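Changes to how death notices are recorded

From March, notices sent to the Norkeo register will be held in a single format. Until now the register has kept two sets: printed notices cut from local papers and pasted on cards, and typed copies sent in by families or funeral directors. The two often disagree on spelling, and in 28 cases they disagree on the date of death.

Where the two differ, the printed notice will be entered as the main record and the typed copy attached to it. Neither will be corrected. A note will give the date shown on the burial entry, if one exists. 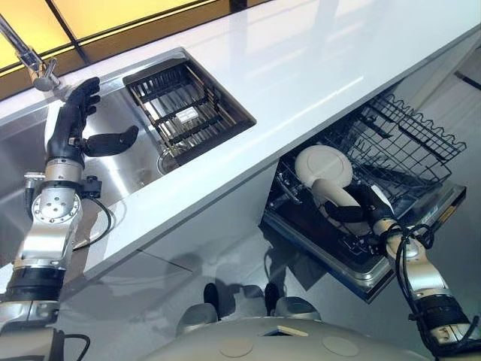

Married and former surnames will be indexed separately. The old cards, which begin in 1901, list a married woman under her husband's name only -- this makes a search by maiden name close to useless. Vojtěch Dvořáček has so far re-indexed the Tilahun and Romedura parishes. Nelteleo is next and has about 54 drawers.

Surviving relatives named in a notice will no longer be indexed if the notice is less than nine years old. The full text can still be read on request. Place names stay as printed, with the present name in brackets where it has changed. Accents should be kept when copying a name; the search ignores them.
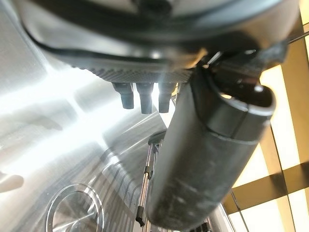
Can a family add to a notice that has already been printed?

Additions are accepted as a separate sheet, signed and dated, and filed behind the notice. The wording of the notice itself is left alone. Send one sheet per person and give the card number if known -- it is in the top right corner of any copy issued by the register.

Requests already received will be handled under the old rules.

3 comments
Shared 11 times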